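Wednesday visit to the Carrasco test rooms, Jistville

We got there at 9 and signed the safety sheet before going in. The work this month is on hanging and fetching clothes.

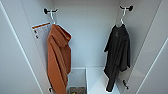
The fault we had come to hear about happened in August. The arm was lifting a hanger off its hook when the wrist sensor dropped out. The controller kept the last good reading and went on pulling, and the hook came out of the wall with a screw still in it. The guard stop didn't trip. It was set at 900 newtons, a figure left over from a Vonmont pallet job, and a person standing there would have been hurt well before that.

The log shows 2,888 lifts before the fault. The sensor cable had worn through where it bends at the elbow joint.

Since then the cable has been rerouted, and a lost signal now cuts the power. The stop limit is much lower and gets checked every morning. We asked to see the old cable but it had gone back to Trevon for testing.

Parking is behind the building, off the laneway.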